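Search this site
Enter keywords
Go

Fair Share

The notice went up in the break room at Kilar on Friday morning, and by lunch there was already coffee on it. Horkano had bought us in March. Now Horkano wanted to thank us.

"Each team member will receive a one-time recognition payment of $300," I read aloud, because the shop steward had left her glasses in the truck.

"What's the catch?" she said.

"Why does there have to be one?"

She just looked at me. She had been through the Seneviratne merger, when the pension turned into a savings plan and the savings plan turned into a tote bag.

I kept reading. The catch was on page 5. Anyone who cashed the check agreed to the new schedule, and the new schedule was 39 hours.
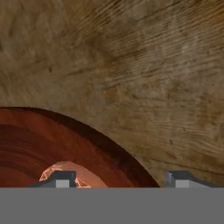

Brown wood, lightly streaked.

"Full time is forty," I said.

"Says who?"

"The health plan."

She took the notice down, folded it and put it in her coat. There were 469 of us across both shifts, and I figured most had spent the money in their heads already. I had. I'd put it toward a transmission.

"They'll say it's only an hour," I said.

"Then they won't mind giving it back."

My check came in a window envelope. I stood it against the toaster and ate my supper looking at it.

Get our stories by email. You can unsubscribe at any time.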